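Print this page | E-mail to a friend

Fan day at the Skutano studio, 15th April

The Trendach fan club has been asking for a set visit since the second series went to air, and this year 54 of us got one. We met at the front gate at nine, handed over our phones for the stage areas and were split into two groups. Mine did the workshops first and the Q and A after lunch.

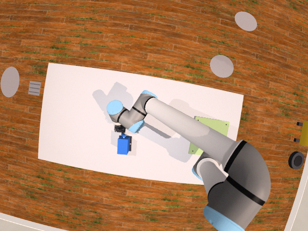
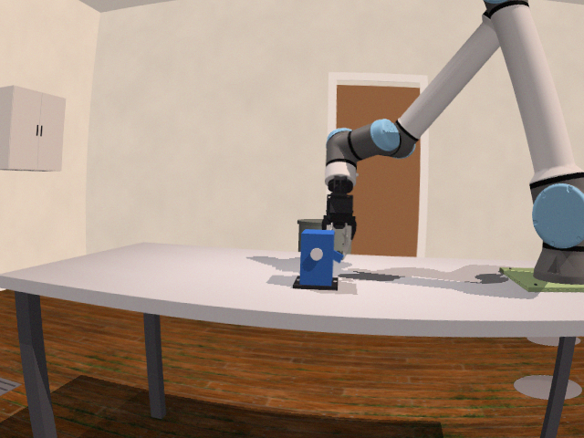 Viktória Kun was the reason most people had come. She plays the older Lambert sister, and she walked us through the kitchen set herself, pointing out which drawers open and which are painted on. She was in the middle of rehearsals and still gave us the better part of an hour. Someone asked about the wedding episode and she said she had cried at the table read, then again on the day, and that the second lot was the one they used. My own favourite colour on the show is the pale blue of her character's front door, much the same as the caps on the robot arm's joints, and I was pleased to find the door is real and very heavy. She would not say whether the sisters make up in the finale.

Lunch was sandwiches in the crew canteen. The costume room was next, with 303 outfits on the rails for this series alone, each tagged with an episode number. The green coat from the airport scene has two doubles, one of them a size larger to go over a harness. We were allowed to look but not to try anything on.

The Q and A ran short. Two of the writers spoke about Stetirura, the spin-off, which starts shooting in July. They confirmed that Kun will appear in it as a guest and that the rest of the cast is new. There was a bit of grumbling at that from the back rows.

The gift shop takes cards only. Signed posters were $24 and had sold out by the time our group got there, so go early if you have the choice. Parking is free but the overflow lot is a fair walk from the gate - wear decent shoes.

The next visit has not been announced. Members will get the booking link first.

Contact the club secretary | © Trendach Fan Club | Back to top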